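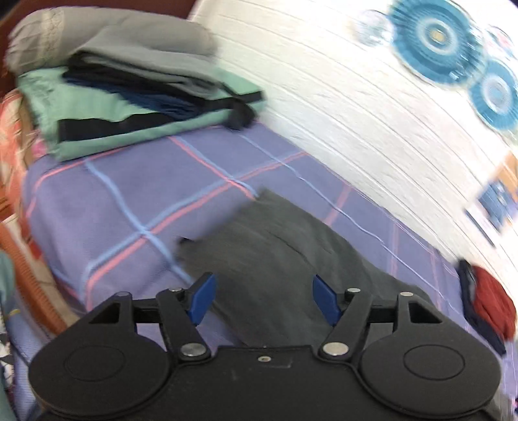
Vol. 11, p. 16

The Luncombe Set

By the time the band called Kahraman reached Nondale, it had been on tour for all of June and had sold 11 records, four of them to the drummer's mother.

Sigrún Laxdal, who sang and drove, had been told by the promoter that Nondale was a stronghold. He had the streaming figures to prove it. Someone in Nondale had played their single 2,000 times, and he had concluded, being a promoter, that this was 2,000 people.

"It could be one person," said Sigrún.

"Then they'll be at the front," said the promoter, and hung up.

The venue was the curling club. It held 200, and the ice had been out since spring, so the stage was set up at the far end on the bare concrete, beneath a banner congratulating the Luncombe rink on coming second. The sound engineer was a boy of 16 with a clipboard and his grandfather's headphones. He asked what genre they were. The drummer said post-folk. The boy wrote down "country" and went to find an extension cord.

They were supporting Plitovetti, who had once had a hit about a ferry and had been living on it ever since. Plitovetti had a dressing room, a cheese plate and a man to tune his guitars. Kahraman had the rock cupboard, where the stones were kept over the summer, and a kettle.

"You'll want to keep it to six songs," Plitovetti told her at the door, in a fatherly way. "They get restless for the ferry."

They played six songs. During the third, a woman in a green raincoat came down to the front by herself, stood with her arms folded and mouthed every word, including the second verse, which Sigrún had only ever sung correctly on the record. Sigrún sang it wrong again. The woman shook her head.

Afterwards she was waiting by the merchandise table, looking over the T-shirts without favour.

"I've played that song a lot," she said.

"I think I've seen the numbers."

"My neighbour hates it. He lives on the other side of the wall." She turned over a record and read the back, all of it, down to the copyright line. "I was hoping you'd have something louder."

Sigrún said there was a new one, still without a title, and that the drummer was fairly unrestrained on it. The woman considered this. Behind them the lights went down and 200 people began humming like a ferry.

"Put me down for two," she said. "He's got a brother upstairs."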